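Tukitz Desk Tray, dark green
Item 478

For people whose desk drawer has stopped closing. The Tukitz is a dark green plastic tray with a raised rim and low dividers, and it has no opinion about what you put in it. Paper clips, fine. Foreign coins you will never spend, also fine. It won't charge your phone or connect to anything.

Cylinders do well in the upper left. Ours holds a red one with a white zigzag, and we have grown fond of it.
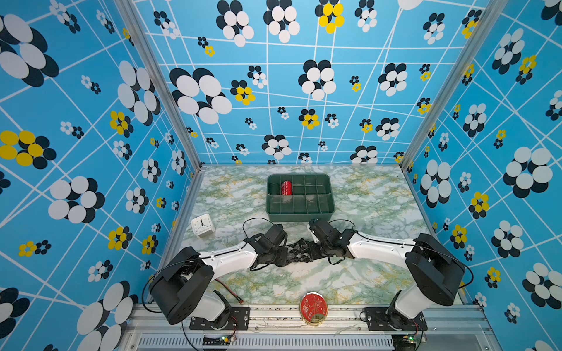
Living with it

Leave most of the compartments empty for the first week. You'll fill them by Tuesday anyway, with batteries of unknown health. The small white alarm clock stays outside, on the tabletop, and is sold separately (item 186) to anyone who still likes a clock with hands.

The marble pattern and the blue flowered wallpaper are both from Funham. Meinrad Koller picked the wallpaper for our Uststead showroom and stands by it.

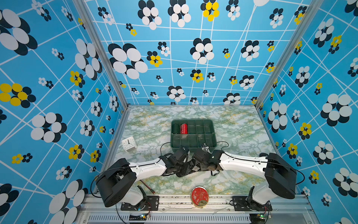

Cleaning is a damp cloth. Skip the dishwasher, which Meinrad tried in September so you don't have to. Crumbs collect in the corners of the smaller cells, and an old toothbrush gets them out.

Tiny figurines are welcome too, though they tend to migrate to whichever cell you need for stamps.
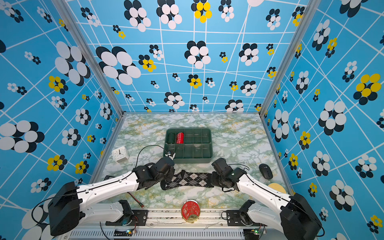

Trays ship from Uststead within 7 days. Thepsuriya stores carry them as well, next to the staplers. The first run was 1,000 trays, all in green. We've been asked about other colors and are thinking it over very slowly.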